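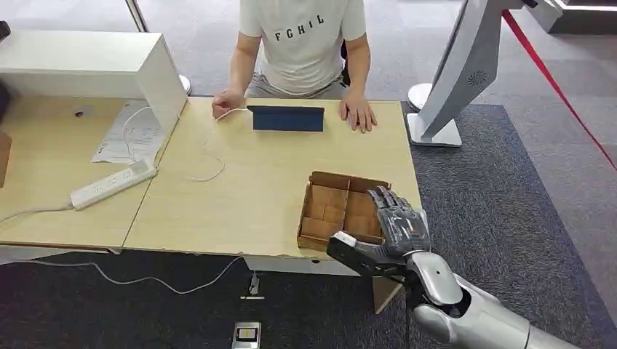

Gridano asked why the set has one entry for a whole tray and none for its compartments, and whether a tray with nothing in it belongs in a packing set at all. Both points are dealt with under Labels.

# Divided trays, table-top packing

Version 2 of the Jiltex packing set. It covers shallow cardboard trays on office tables, before and during filling. Version 1 was issued by Prindard and had no divided trays.

## Contents

- 1486 stills, stored by session
- 37 sessions, each with its own notes file
- `labels.csv` — one row per tray per still
- `surfaces.csv` — table finish and anything lying on it

## Labels

The unit is the tray. Compartments are recorded as a field of the tray row and have no row of their own. This keeps the row count stable when a divider is lifted out part-way through a session.

| Field | Values |
|---|---|
| `form` | open, lidded, flat |
| `divider` | none, single, cross |
| `fill` | empty, part, full |
| `turn` | square, clockwise, anticlockwise |
| `base` | plain, overlapping flaps, not visible |

The opening still is entered as `open`, `single`, `empty`, `clockwise`, `overlapping flaps`.

Empty trays are kept. A `fill` value of `part` is hard to assign consistently without them, as the brown flaps in the base can pass for a flat item at low resolution. Where the base is hidden by contents, use `not visible` — do not infer it from other stills in the session.

`turn` is judged against the near edge of the table. Anything under 10 degrees is `square`.

## Surfaces

Cables, panels and similar items on the table are listed in `surfaces.csv` and are never counted as contents unless they are inside the tray walls. A cable crossing a wall is entered in both files.

## Known problems

- Lidded trays are under-represented.
- The Kaewkla sessions use an older spelling of `anticlockwise` (`anti-clockwise`). Normalise before merging.
- Trays with more than one divider running the same way have no value yet. They are entered as `single` with a remark in the session notes.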